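Pridbridge reuse center adds sorting room for trays and storage boxes

PRIDBRIDGE - The town's household reuse center will open a second sorting room in February, giving residents a place to drop off storage trays, drawer inserts and small boxes that the main counter has turned away until now.

The room is on the ground floor of the former Maltard building on the east side of town. It will be open to the public in the mornings and used for sorting and packing after noon. The center, which is run by the nonprofit Trostia, said the extra space was needed to deal with a backlog that built up over the fall.

Trostia takes in household goods, checks them and passes them on at low cost. Kitchenware and bedding have always moved quickly. Storage items have been harder to handle, according to a notice the group sent to residents. They come in many sizes, they are bulky when they are not nested, and people often leave things inside them.

The group said it received 3,000 storage items last year and was able to pass on most of them. Another 1,000 are still waiting on shelves and will be the first to go through the new room.

Work there will be done at tables rather than on the floor, as it was at the old site. Each tray is set down on a covered tabletop, emptied, wiped and looked over for cracks around the rim and the handles. Trays with a cutout handle get an extra check at the corners of the slot, where splits tend to start. Lined trays are kept apart from unlined ones, and the lining is left in place unless it is torn.

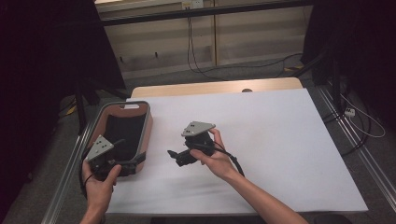
Can residents bring in a tray that still has things in it?

Small items such as pens, clips and cutlery may be left inside, but food, batteries and medicines must be taken out first.

Anything found in a tray that looks personal, such as letters, keys or photographs, will be held at the front desk for five weeks. After that, paper will be shredded and other items will be sold or recycled.

Drop-offs will be limited to five trays or boxes per household per visit. Larger loads, such as those from an office move or a house clearance, need to be arranged ahead of time at the front desk. The center will not take wire racks, glass containers or anything longer than a standard kitchen drawer.

The tables and shelving were paid for in part by Vishwakarma, a hardware supplier with a store on the Pridbridge bypass. The company is also providing cleaning supplies for the first season. Trostia did not give the cost of the work but said no town money was used.

Once checked, the trays will be grouped by length and depth so that shoppers can match them to a drawer or shelf at home. Staff suggest measuring the inside of the drawer before coming in - the outside figure is often too large, and returns are not accepted on storage items. A tape measure will be kept at the counter for people who want to check a tray against their notes.

Sets will be kept together where possible. Single trays will go on a separate shelf at a lower price, and those with chips or worn rims will be free to take for garage or workshop use. Schools and day care centers can ask for matching sets to be put aside, with pickup through the side door.

Parking at the Maltard building is limited to a short row of spaces along the north wall. Visitors with heavy boxes may pull up at the loading door but should move their vehicles once they have unloaded. There is a ramp at the main entrance, and carts are available just inside.

The main counter will keep its current hours and will continue to accept kitchenware, linens and small furniture. It will stop taking storage items of any kind on the day the new room opens. Signs with the change are already up at both doors.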